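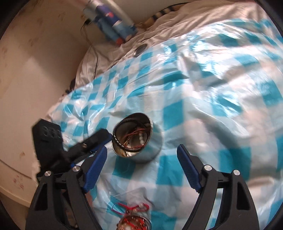
Sorting a tangle of bracelets and cords kept in tins

Posted by Saranya Thomas in Storage and Tidying
Tue 7 March

I have a lot of everyday bracelets and they live in old tins. Red cord ones, bead ones on elastic, a couple of bangles, a black one that takes up most of a tin by itself, and one fine gold-coloured chain that has worked its way through everything. None of it is worth much, but I wear it, and every morning I pull out one piece and four come with it.

I've put a plastic sheet over the bed so I can tip things out without losing beads in the covers. What I'd like to know is what order to do this in. Do I untangle everything first, or sort by type and untangle later? And is a tin all right for storing cord and metal together, or should they be kept apart? I don't have wall space for hooks. I do have one drawer, fairly shallow.

2 replies, sorted by most helpful 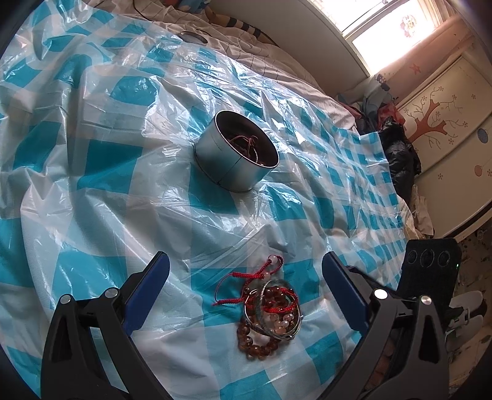 Lanying Wei
Member, Vemthorpe
216 helpful replies

Bangles first. They're stiff, so they hold everything else in a knot. A bead bracelet gets through the middle of a bangle, a cord goes through both, and then pulling any of them tightens the lot. Hold the bangle still and lift the soft pieces out through it one at a time. Don't try to drag the bangle out of the pile.

After that I'd go in this order:

Bead bracelets on elastic. Check each one as it comes out. If the elastic looks fuzzy or has gone slack, put it aside for restringing.

Braided and knotted cords. Start from the thick knotted part and follow it along. If a cord has a bead at the end, free the bead end before you pull on anything else, as that's the bit that catches.

Thin cords. Leave these in a loose heap until the end. They come apart quite easily once the heavy things are gone.

Fine chain. Lay it flat on your sheet and work the knot open with two pins. A drop of baby oil helps on a metal chain, but keep it away from the cords or they'll mark. Do it up when you've finished, every time, even if you're going to wear it tomorrow.

As for tins, they're fine if they're dry and the rim isn't sharp. I'd keep metal out of the cord tin. Cord holds a bit of damp from your wrist and cheap plated metal goes dull next to it. In a shallow drawer I would use a cutlery tray, bangles in the long section and bead bracelets laid flat in the others. I bought mine at Breathnach for the kitchen and it ended up in the bedroom.

Saranya Thomas
Thanks Lanying. Would the black one go with the bangles or the cords? It keeps its shape but it has little silver bits on it.

Lanying Wei
With the bangles. If it holds a circle by itself, treat it as a bangle.

Tadeo Aravena
New member

Just use zip bags, one bracelet to a bag. I did my mum's, about 200 bags, and nothing has tangled. It does take up more room than you'd think and they slide around in the drawer. Jemwood has the small ones near the craft paint.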